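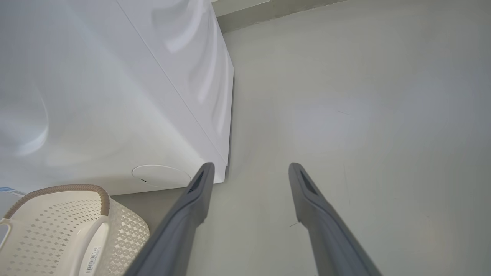 Unit 4. Wrist-camera views and approach planning near large appliances

Course: Manipulation Lab, spring section
Instructor: Joni Pesonen
Lab assistant: Angelica Dimaculangan

4.1 What the wrist view gives you

The wrist camera moves with the gripper, so the fingers hold a constant position in the image while everything else changes. Both fingertips should be visible when the gripper is open. If one of them leaves the image, the mount has shifted and the hand-eye calibration must be repeated before any further runs.

A tilted view is normal at low arm heights. Do not rotate the image to make it look upright. All labels are made in camera coordinates and converted afterward using the arm pose stored with the image.

4.2 Surfaces that cause trouble

White glossy casing. Reflections show up as pale streaks and move when the wrist moves. The depth estimate drops out along them. Panel seams are more reliable than reflections, but a seam is thin and may vanish at low exposure.

Flush covers. The round cover low on the front of the appliance has almost no relief. Edge detection usually finds part of the circle and misses the rest. Fit the circle from the part that was found and check the result against the notch on its left side.

Perforated plastic. The diamond openings in the laundry basket produce a repeating pattern, and stereo matching on repeating patterns gives false matches. Use the rim instead. On this basket the tan-brown trim differs in color from both the casing and the basket wall, and it can be segmented with a plain color threshold.

Floor. Light gray and matte, with few features. Small scuffs and specks are acceptable as tracking points over a short move. Do not use them across runs.

4.3 Approach procedure

1. Load the room map in Plemovness and confirm that the arm base matches the tape marks.
2. Open the gripper fully. Close it and open it again.
3. Move to the pre-approach pose. Keep a clearance of 30 mm between either fingertip and the casing.
4. Hold still for 2 seconds, then record one image and one depth map.
5. Mark the basket rim, the handle opening and the nearest edge of the appliance.
6. Run the planner with the appliance set as a fixed obstacle and the basket as a movable object.
7. Inspect the planned path before you enable motion. The outer side of the left finger is the usual point of contact — the planner's default finger model is narrower than the real one.

Teams using the Foketti planner must enter the finger width by hand. Teams using Belmonte can load it from the shared folder.

4.4 Grasp choice

The handle opening is the first candidate. It is wide and smooth, and one finger can pass through it with the other outside. The rim is the second. Grasping the perforated wall is not allowed in this unit.

A basket standing close to the appliance leaves little room on one side. In that case, plan a short pull into the open floor first, then replan the grasp from the new pose. Submit both plans. A single combined plan will be returned without a grade.

4.5 Logging

Save every attempt, including failed ones. Depth maps are stored in millimeters, so divide by 1000 before you pass them to the planner. Most of the strange results last term came from skipping this. A full log takes around 2 GB per team; delete raw video from the lab machine once the copy to Umadell has been verified.

4.6 To hand in

One annotated wrist image, with the rim and handle marked.
The planned path, exported as text.
A paragraph on one depth error you found and how you dealt with it.

Hand in before the Sunday deadline on the course page. Questions about calibration go to Angelica Dimaculangan, questions about grading to Joni Pesonen.

Reading for Unit 5: the course notes on contact detection, first half only.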